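플랜덜리(Plandirley) 배포 로그

스킬렉(Skileck)의 런타임은 Odau 2였다. 크리스토프 프린스가 넘겨받았을 때 노드는 50개, 컨테이너는 500개였고 문서는 없었다. 설정 파일의 주석은 네덜란드어와 루마니아어가 섞여 있었다.

04:10에 첫 경보가 올라왔다. 스케줄러가 같은 작업을 노드 두 곳에 동시에 할당했다. 프린스는 한쪽을 격리하고 힙 덤프를 받았다. 덤프에는 Jitaru라는 이름의 스레드가 있었다. 소스 저장소에는 그런 이름이 없었다.

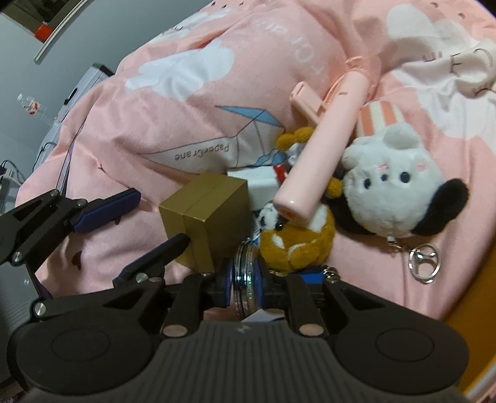 Jitaru 스레드는 어디에서 생성되는가?

부트스트랩 단계의 클래스 로더가 생성한다. 빌드 결과물에는 포함되지 않으며, 노드가 클러스터에 등록되는 순간 메모리에만 올라온다.

프린스는 이 두 문장을 장애 기록에 적고 로더의 로그 레벨을 올렸다. 04:32, 격리한 노드가 하트비트를 보냈다. 네트워크 인터페이스는 내려가 있었다. 그는 라우팅 테이블을 확인했고, 항목은 비어 있었다. 하트비트의 페이로드는 정상 규격이었으나 끝에 문자열 하나가 더 붙어 있었다. 그의 사번이었다.

그는 수신 포트를 닫지 않고 응답 코드만 바꾸었다. 다음 하트비트에서는 사번 뒤에 타임스탬프가 추가되었다. 현재 시각보다 2분 빨랐다.
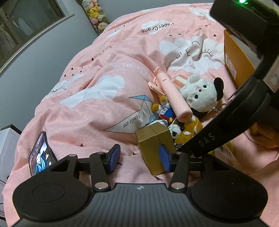 롤백 절차는 단순했다. 이전 이미지를 지정하고 노드를 순서대로 비운 뒤 재기동하면 된다. 프린스는 재택 당직이었고 승인 권한도 그에게 있었다. 분홍색 이불 위에는 봉제 인형 몇 개와 금색 종이 상자가 있었고, 그 왼편에 스마트폰이 비스듬히 놓여 있었다. 승인 요청은 그 스마트폰으로 오게 되어 있었다. 그는 터미널에 명령을 입력하고 기다렸다. 요청은 오지 않았는데 콘솔에는 승인 완료가 찍혔다. 승인자 항목에는 Jitaru, 승인 시각에는 04:51이 기록되었다. 시스템 시계는 04:49였다.

노드가 차례로 비워졌다. 마지막 노드가 내려가자 스케줄러의 대기열에 작업 하나가 남았다. 담당 노드는 미지정, 요청자는 프린스였다. 그는 작업 정의를 열었다. 본문은 그가 방금 입력한 롤백 명령과 같았고, 실행 횟수 항목의 값은 2였다.

04:51에 스마트폰이 진동했다.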